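Part 2. Setting up your daily quotation

Clalano sends one quotation to your inbox each morning, to be read before the kettle boils and forgotten by the time it has. Setting it up takes less effort than following the advice.

Before you start: you need a Clalano account and an email address you look at. An address you only keep for shop vouchers will work, but you will be inspired at the same rate you are discounted.

1. Sign in and open Morning Post from the side menu.

2. Choose a delivery time. The default is 6.30, picked by people who believe in early rising. You may change it to any hour and Clalano will not think less of you.

3. Pick your themes. There are 16, from Courage to Letting Go. Tick at least two. Ticking Ambition and Contentment together is allowed, though the results can read like a family argument. 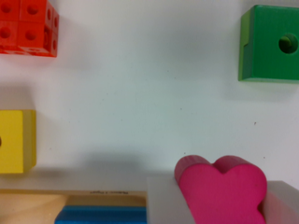
4. Set the length limit. Short quotations stop at 11 words and Long ones at 48. Anything longer is a speech and lives in the Gonum reading library, which has its own guide.

5. Press Save, then Send me one now. The test message should arrive within two minutes. Check your junk folder if it doesn't. Some mail filters have firm views on the word "destiny".

Note: themes saved before the January update are kept, except Hustle, which was merged into Perseverance after several complaints and one very long letter.

Caution: Pause and Delete sit next to each other. Pause keeps your saved favourites. Delete takes them away for good, and no saying about new beginnings will bring them back.

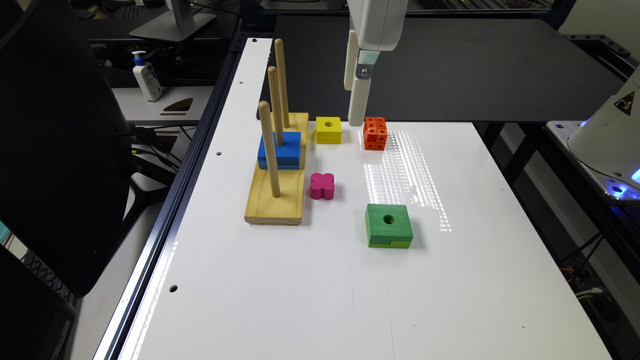

Checking who said it

Half the wise remarks in circulation are credited to someone who never made them. Clalano marks each quotation with one of two labels.

Traced: the Gumalska index gives a book, letter or speech, and the page if we have it.

Doubtful: people keep repeating it, and we haven't found where it began.

To hide doubtful quotations:

1. Open Morning Post, then Sources.

2. Turn on Traced only.

3. Press Save. If you skip this step the switch goes back to where it was, without telling you. We are aware of this.

Caution: with Traced only turned on, the Success theme becomes rather thin. You may get the same quotation twice in a week.

To report a wrong name, press the flag under the quotation and paste in your source. "My aunt had it on a tea towel" is not a source, but you may attach the tea towel.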